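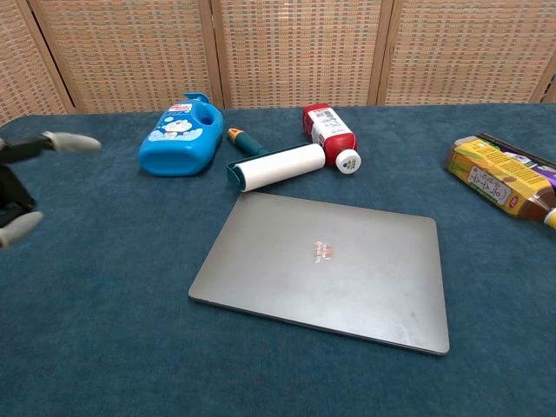 What counts as a household item in this collection?
Anything that gets picked up, used for a minute or two and put back down in an ordinary home: bottles, brushes, rollers, tubs, cloths, sponges. If it lives on a bathroom shelf or under a sink and one hand can lift it, it belongs.

Bikel Household Items: Shelf and Sink

Bikel is a list of everyday things, written up with real care. I started it as a spreadsheet of whatever was under my own sink, and it has grown to 123 items and 1,903 pictures. I love this stuff! A pump bottle, a lint roller and a screw-cap bottle have three completely different ideas about where your hand should go, and once you start noticing that it's hard to stop.

What's in the folders

items.csv has one row per item, with the name, group, kind of closure and a free-text notes column.
pictures/ is sorted by session, then by time of day.
groups.txt explains the 5 groups: washing, cleaning, clothes care, kitchen, odds and ends.
names.txt lists the other names people use for the same thing (lint roller, sticky roller, fluff roller, and so on). Please add yours.

How items are laid out

Everything goes on a table covered with cloth. Items may stand, lie on their sides or touch each other, and a bottle on its side is a perfectly good bottle. In fact those are my favorites, because you get to see parts that never face out on a shelf: the flat face of a cap, a barcode down near the base, the opening in a molded handle. Blue on blue is fine too. A bright blue bottle on a teal-blue cloth still stands out nicely.

Labels stay on. Cartoon characters, small print, logos on caps, leave them all alone. A kids' wash bottle with a cartoon cat on the front should be written up as exactly that, and if you aren't sure which cat, write "cartoon cat" and move on.

Writing a row

Name the item the way you'd ask for it from the next room. "Blue pump bottle" is great. "Dispensing vessel, polymer" is not going in.

Put the main color first and the cap color in the notes. For things with a handle, give the handle color and the color of the working end, so a lint roller might read "teal handle, orange tip, white roll."

If you can't tell what a bottle holds, leave the contents column blank. Please don't guess from the shape. I've had fabric softener entered as milk, and I was the one who entered it.

Known gaps

Clothes care is thin. We have lint rollers but hardly any garment brushes, and I would be thrilled to get some.
Refill pouches are missing completely. They slump, and I haven't settled how to describe the slump.
Rows 50 and up use the newer closure terms (pump, screw, flip, none). Earlier rows still say "lid" for nearly everything. I'm working through them in the evenings.
Label text is only typed out where it can be read easily.

Changes

18th January: split "washing" from "cleaning," fixed the doubled rows in the Cadari session, added names.txt.
Before that: moved the Hekora session into its own folder and corrected the cap colors.
Planned for May: the kitchen group gets its own closure terms, with room for corks and clips.

Adding to it

Send new rows as a plain CSV with the same column order, and keep the notes short but not stingy. One odd detail that helps somebody tell two white bottles apart is worth a whole paragraph of careful wording. Corrections to existing rows are just as welcome, including the tiny ones.

Kept by Mali Gethin. Questions about groups or naming can go in the issues list, under "shelf talk."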